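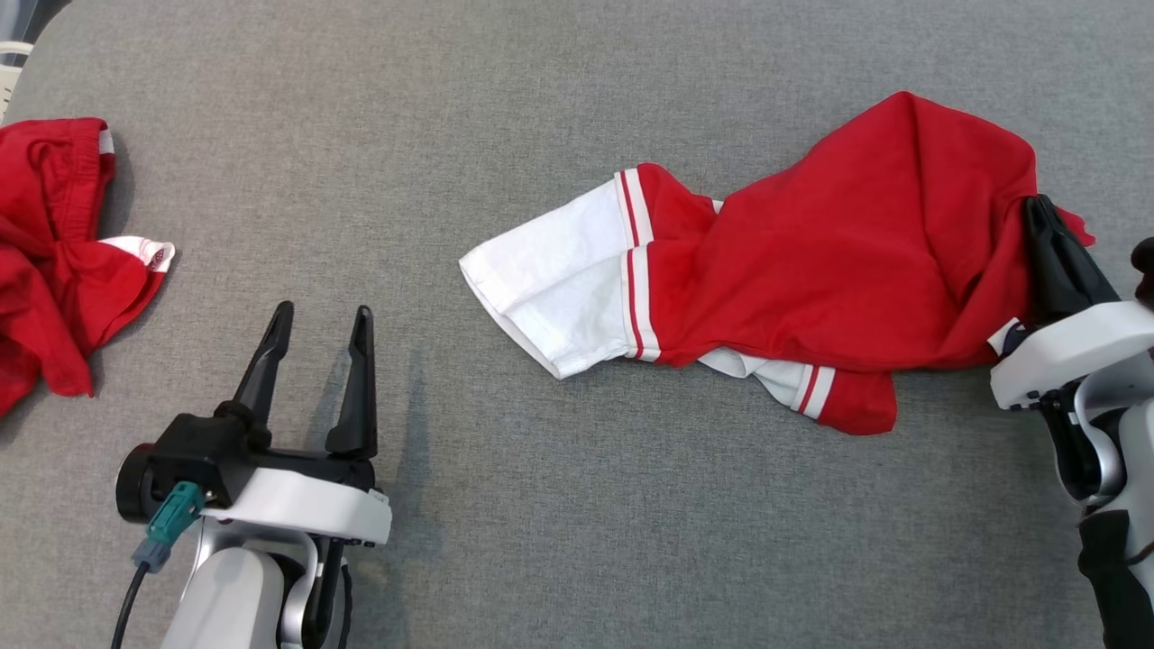 Questions I get asked a lot

I'm Dagný, and I build dry stone walls and the odd set of garden steps. Most of my work is retaining walls on sloping yards, and people tend to ask me the same things on the phone, so I've written my answers down. If yours isn't covered, call me. I'm usually up a hill before 4 p.m. but I do pick up in the evenings.

What is a dry stone wall, exactly?

A wall with no mortar in it. The stones hold each other by weight and friction, and the gaps get packed with smaller stuff we call hearting. Water drains straight through, and that's a big part of why I like them on slopes. A mortared wall with bad drainage can get pushed over by wet soil, and I've taken down plenty of those!

How tall can you go?

I'll happily build up to 40 inches on a normal yard without bringing anyone else in. Past that I want an engineer to look at it first, and your town may want a permit too. Check with your building office before you call me, please. Rules change from one town to the next and I'm not the right person to quote them.

Can you use the stone that's already in my yard?

Maybe! I love it when we can. Round river rock is a pain to build with, though (it wants to roll, like stacking potatoes), so if that's what you've got I'll probably suggest using it for hearting or for a dry creek bed. Flat fieldstone is lovely. Send me a few pictures with a boot or a bucket next to the pile so I can judge the size.

What if I don't have any?

I order from Grivovmont, a small quarry yard run by Valdemar Lauritsen. He has two stones I use again and again. Korent is a gray one that splits nice and flat and goes up fast. Kustska is browner and chunkier, slower to lay, and I think it looks better once the moss gets on it. Come to the yard with me if you can. Color in a photo and color on a pallet in the rain are very different things.

How much will it cost?

I can't say without seeing the slope, sorry. I know that's annoying. What I can tell you is that my smallest job is $1000, and that covers a short garden edge or a repair. The last wall I finished, a curved one behind a patio with three steps let into it, came to $2600 for my labor, with the stone on top of that. Access makes a huge difference. If I can get a pallet dropped next to the wall, great. If every stone goes around the house in a wheelbarrow, you'll see it in the price.

How long does it take?

That curved one took me 17 working days, and two of those were just digging. I work alone most of the time, with a helper for the big base stones. Heavy rain stops me, frozen ground stops me, and everything else I'll work through.

When should I book?

Earlier than you think. By May my summer is generally full. Fall is a great time to build and for some reason people forget about it, so try me for then.

Will you wreck my lawn?

A bit, yes. I lay boards down for the barrow and I stack stone on tarps, but there will be a scruffy strip along the wall when I leave. I rake it and throw down seed. Watering it is your job.

Can I plant in the wall?

Please do! Creeping thyme, sedum, little ferns on the shady side. It's easiest if you tell me before I start so I can leave some pockets with soil behind them. Keep trees and big shrubs well back, as their roots will shove stones out over time.

Does a dry wall need looking after?

Not much. Walk along it in spring and look for a stone that's slipped or a spot that's bulging. A loose cap can just go back where it was. For a bulge, call me, and don't try to hammer it flat. I come back for free in the first year if something of mine has moved.

What's a Þórarinsdóttir step?

Ha, okay. It's the name I use for a step built from one long stone that runs deep into the wall behind it, after the woman who taught me to set them. They're heavy and they take forever to get level, and I'll talk you into at least one if you let me.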